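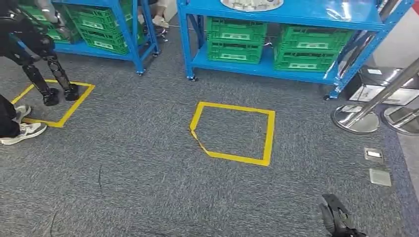

Cunmont Building Users Forum
Board: Shared Spaces and Furnishings
Topic: Carpet tile replacement, second floor, request for comments

bkeane_facilities
Colleagues,
The carpet on the second floor is due for replacement in the next budget cycle. Two options remain under review. The first is a like-for-like replacement in carpet tile supplied by Prestura. The second is a sheet vinyl product from Cabrera, with carpet kept only in the meeting rooms. The area concerned is 323 square meters, excluding the stairwells. Comments received in this thread by 7th October will be included in the paper that goes to the Building Board.
Please state which part of the floor you occupy, as noise and traffic differ considerably between the east and west sides.
Bláthnaid Keane
Facilities Planning

records_east
The Records Office occupies the east side. We support carpet tile. Our staff spend most of the day on the telephone, and the hard floor on the level above us is already a source of complaint. We would ask that the gray fleck be retained. It hides wear well, and matching tiles could be moved from storage when one is damaged.

t.west.labs
West side. We would prefer vinyl. Chairs and carts roll poorly on the present carpet, and floor tape does not hold on it for long. The corners lift within weeks and must be laid again. We recognize that this is a minor point for other departments, but it is a regular one for ours.

records_east
With respect, tape can be replaced at very little cost. A noisy floor remains noisy for as long as it is down.

t.west.labs
That is a fair comment as far as the east side is concerned. I do not see why the two sides must have the same floor. The fire doors form a natural boundary, and a threshold strip could be fitted there.

bkeane_facilities
A divided floor is possible. The cleaning contractor, Plaltora, has advised that two surfaces on one level would require two machines and a revised schedule. The additional charge quoted is $3000 per year. That sum would be shared by all departments on the floor.

finance_desk_2
Could Facilities confirm whether the $3000 includes the annual deep clean? Under the current contract it is billed separately, and last year it was charged to us twice.

bkeane_facilities
It does not include the deep clean. The duplicate charge was credited in April. If it does not appear on your statement, please write to me directly and I will send the reference.

finance_desk_2
Thank you. The credit has been located under a different cost code.

m_access_group
The Access Group asks that the following be considered before a decision is made. Any threshold strip must be low enough for wheelchair users and for persons using walking frames. The strip on the ground floor is too high and has been reported. We would also ask for a clear contrast in color between the floor and the walls. The present gray carpet meets the gray baseboard with almost no visible edge. We have no preference between carpet and vinyl provided that the vinyl is slip resistant and is not polished to a shine.

records_east
We had not considered the baseboard. Painting it would presumably be less expensive than changing the carpet color. We would support that.

t.west.labs
Agreed on the baseboard. On the matter of the shelving, will departments be expected to empty their own units before the work begins? Ours are metal and cannot be moved when loaded.

bkeane_facilities
Yes. Departments will be asked to empty all shelving below shoulder height and to label the contents. Crates will be provided. There are 377 in the basement store, and further crates can be hired if required. The installers will move the empty units and return them to the same positions.

finance_desk_2
We do not agree that staff should be emptying shelves. The previous move resulted in an injury claim. This work should be included in the installer's contract.

records_east
We take the opposite view. Our files are confidential and should be handled by our own staff only.

bkeane_facilities
Both positions are noted. I will request a price for packing as an optional item, so that each department may choose. Sample tiles and vinyl squares are available for inspection in Room 27 during office hours. Please do not remove them, as there is only one set.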